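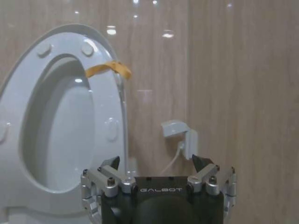
Chapter 5
Can a Machine Do the Chores Yet?

Vacuuming was the easy one! A flat floor forgives a machine almost anything, and a small disc can bump its way around a lounge room with very little idea of where it is. The bathroom is another matter – hinges, hoses, corners and curved surfaces, all packed into a space where a person has to turn sideways.

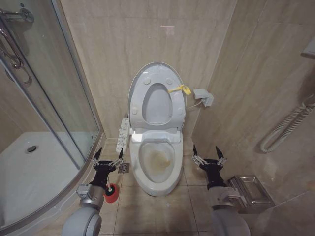
Housework is hard to automate when each job calls for its own tool and its own kind of touch. A toilet brush asks for a steady grip well down near the floor, with one gripper holding it and the other left free beside the bowl. Labour like this has no fixed path to program, and that's what makes it such a marvellous problem to study.

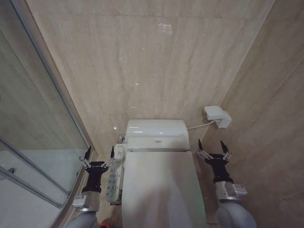 A cleaner at the Paslow motel told us she would judge any machine by the back of the hinges, and she'd want it out of the room before the next guest arrived. Keep her two tests in mind as you read: reach and time.

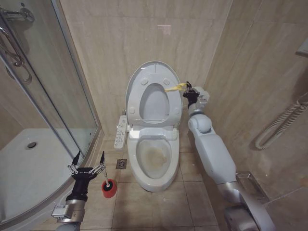
One student at McIver College asked why we don't just redesign the bathroom. Good question! Section 5.1 takes it up, before we go on to wiping, scrubbing and knowing when to stop.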